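Subject: Re: [tondlow-list] sock hanging: 200 episodes and then train?
Date: 3 May 2024

Radek Michalík wrote:

> We're at 80 episodes on the sock task and the arms are behaving. Plan is to keep going at the current pace until we have 200, freeze the set, and train the same policy we used for the towel folding. The Vostivari people got a decent towel policy out of 100, so I think 200 is generous for socks.
>
> I'd like to keep the instructions to operators as they are: pick a sock, bring it to the hanger, clip it, let go. If it goes wrong, throw the episode out and start over.
>
> Any objections before I book the July slot on the Guteck machine?

Yes, a few. Sorry for the length.

I don't doubt that we can get to 200. I doubt that 200 of these will teach the policy what we want. A towel on a table is forgiving. You can grab it two inches off and still end up with something folded. A sock has to go to a small clip on a hanger that hangs from a wire hook and is free to swing, and one arm has to deal with the hanger while the other holds the sock by the top. I can't think of a reason the towel number should carry over.

I went through the first 80 with the overhead view and the two wrist views side by side. My complaints are below, in the order I'd fix them.

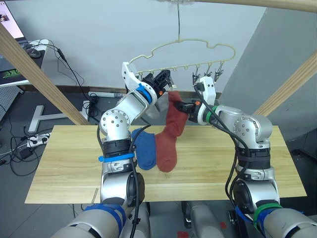
## 1. We only keep the good ones

"If it goes wrong, throw it out" gives us a set where every operator looks like a genius. The policy will miss a clip within its first minute alone, and it will never have seen what a person does next. I know the argument that recoveries confuse the training. I've heard it on this list many times and I have yet to see anyone here test it. Mark the recoveries, keep them in a separate folder, and train with and without. That costs us disk space and one extra run.

I'd also like the discards from the first 80, if they still exist. Does the logger delete them or just skip them in the index?

## 2. The wrist cameras

Everyone says the wrist views are what makes the fine work possible. Maybe. Go look at the frames where the arm is in transit. The cloth is a smear, the hanger hardware is a smear, and the sharpest thing you get is our own fingers with lint all over them.

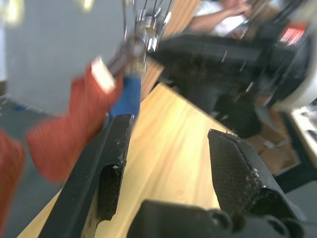
So before collecting more I want somebody to check the exposure time, and I'd like us to slow the operators down for the last few inches. I'd take 35 slow, clean episodes over another 80 at today's speed. Ruppert's answer the last time I raised this was that the network will "learn to ignore the blur." It might. It might also learn that blur means the hand is busy and nothing important is happening, and I don't see how we'd tell the difference from a loss curve.

The background bothers me too. People sit behind the table, chairs get moved, boxes come and go. Some variety there is fine, even good. What we have is a background that changes with the shift, and operators also change with the shift, so the policy can guess whose style to copy from who is sitting in the back. Either hang something plain behind the board or mix up the seating on purpose.

Then there's the angle. When the gripper goes up toward the clips, the wrist camera tips up with it, and a big part of what it records is ceiling. The rack shows up, sure, but off to one side and at a slant.

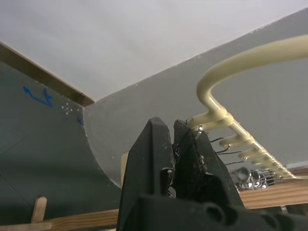
I'd try a steeper camera bracket on one arm only and compare ten episodes each way. If it makes no difference I'll drop the subject and stop sending you screenshots.

## 3. What counts as done

Our success label is one checkbox that the operator ticks. Clipped by a thread counts. Clipped by the toe counts too, as far as I can tell from the instructions. Could we agree on:

- held by the cuff end
- still hanging after both grippers have opened and backed off
- the label set by somebody other than the operator

The third one will be unpopular. I still want it.

## What I'd do about July

Keep the slot, but don't promise anyone 200. Train on what we have now, put it on the arms, and write down where it breaks. If it breaks at the clip, as I expect, then we collect at the clip and leave the picking-up part alone. If it turns out I'm wrong and the first 80 are enough to hang a sock, I will say so on this list.

Radek, can you send me the logger settings before you clean out the drive?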